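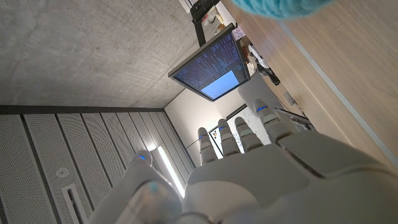 Tania Roy
@taniaroy

ok yarn thread, mute me now if you must

I'm finally starting the Drillel cowl, the one I've been going on and on about since February. Turquoise! I had gray in the cart three different times and then went turquoise at the last second and I'm so happy about it

Cast on is 100 stitches. I have cast on 100 stitches twice now, and both times I got interrupted at 47 and had to start over. Sandro Gatti if you are reading this, "quick question" is a threat

Also before anyone asks, no, I haven't wound it into a ball. It still has the paper band on. I like pulling from the middle and I will take my chances with the tangle

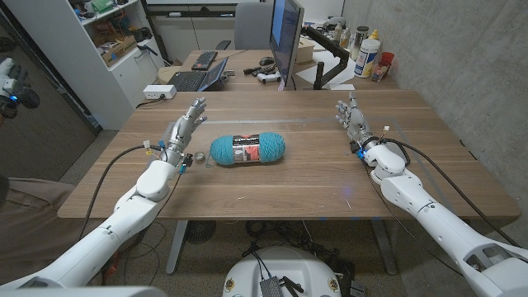
and the color is so good against a light wood table, like a swimming pool. I want a whole sweater of it but I only bought the one skein, so a cowl it is (unless Zollow restocks, in which case goodbye paycheck)

Does anyone have the errata for the pattern? My copy says decrease on row 43 but the chart has it 5 rows later and I can't make the stitch count work either way. I've been doing the math on scrap paper like a maniac

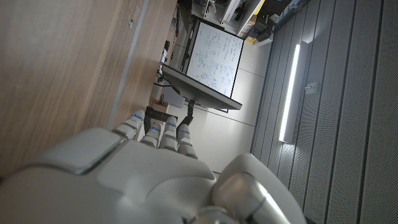
meanwhile there's a whiteboard full of blue marker equations in the same room and I'm stuck on subtraction lol

Update, Sandro says trust the chart. Sandro doesn't knit. Going with the chart anyway

If you're in Brelesbridge and have a 24 inch circular I could borrow, message me! Mine is holding a sock hostage (don't ask, it's the second sock, it's always the second sock)

ok casting on again, phone is going in the other room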